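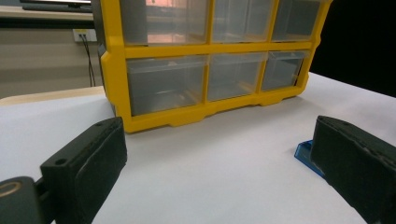

Page last changed: May, 6:10 pm

Interview: Kiran Maurya on sorting and storing small hardware

Kiran Maurya runs the parts room at Tomar, a repair shop in Liltitz that services sewing machines, mostly domestic models and a smaller share of industrial ones. The room holds 2,244 separate part numbers, nearly all of them small enough to fit in a closed hand. When Maurya took it over, the stock was filed by the date it had arrived.

"You could find anything if you remembered when it was bought," Maurya said. "Pankaj Chaudhary had been in the job before me and he did remember. I did not."

The first change was to the filing order. Screws had been grouped by the machine they came out of, so the same thread and length could sit in several places under different names. Maurya regrouped them by thread, then length, then head shape, and moved the machine model to a cross-reference sheet.

"A screw does not know what machine it is in," Maurya said. "Thread first. If the thread is wrong the rest of the information is no use to you. Length second, and you measure from under the head unless it is countersunk, in which case you measure the whole thing. Half our duplicates came from people measuring countersunk screws the wrong way."

Sewing machine threads complicate this. Older machines often use sizes that do not match either the metric series or the common inch series, and a near match will start by hand and bind after a turn or two. Maurya checks every loose screw with a pitch gauge before it goes into a drawer. Screws that cannot be identified go to a separate tray and stay there until a machine comes in that takes one.

Drawers are used for anything handled weekly. The shop's preference is for small clear-fronted drawers in a plastic frame, placed on a bench where the person working can see the contents before opening them. Slower stock goes in lidded boxes on shelves.

"Clear drawers save time on bobbins, feet, needle clamps, anything with a shape," Maurya said. "They save nothing on screws. You cannot see the difference between two pitches through plastic. For screws you are reading the label, so the label has to be right."

Labels at Tomar carry four items: the size, the shop's own part number, the reorder level and the bin location. The location is printed on the drawer as well as on the frame, so that a drawer left on a bench can be returned by someone who did not take it out. Maurya credits this to Ritu Bhatt, who does most of the bench work on industrial heads.

"Ritu would come back with three drawers and no idea where two of them lived," Maurya said. "It was her suggestion. I had only been labeling the frame."

The labels were handwritten for the first year. They are now printed from the stock list, kept in a program called Gorker. Maurya has reservations about it. It sorts part numbers as text, so 118 comes before 6 unless the shorter numbers are padded with zeros, and the padding then has to be applied to every number in the list. Do-yoon Jeon spent most of a slow month doing that.

Counting is done by weight where the part allows it. Maurya weighs 100 pieces, divides, and enters the unit weight in the list. For steel screws the error is small enough to ignore. For springs it is not, as springs from different batches vary and tend to tangle on the pan, so those are counted by hand into bags.

"I would not weigh anything rubber either," Maurya said. "Drive tires, bobbin winder rings. Those get a date on the bag and the oldest goes out first. Rubber is the only stock in this room where the arrival date matters, and it was filed the same as everything else."

Reorder levels were set from a year of job sheets. The shop's main supplier, Fladano, ships small orders slowly, so the level for each part is its highest use in any two-month period, with no extra margin. Maurya first tried a flat margin across the list and dropped it - it tied up money in parts that moved twice a year.

One problem remains. Mixed drawers, where a handful of screws has been tipped back into the wrong bin, are still found at a rate of around one a week. Mamta Awasthi, who covers the room when Maurya is away, now keeps a return dish on the counter. Everything that comes back from a bench goes into the dish and is gauged again at closing.

"It adds some work at the end of the day," Maurya said. "I have stopped opening a drawer and wondering."

The unidentified tray has not been emptied. Maurya expects it to be sorted by pitch over the summer, starting with the presser bar screws.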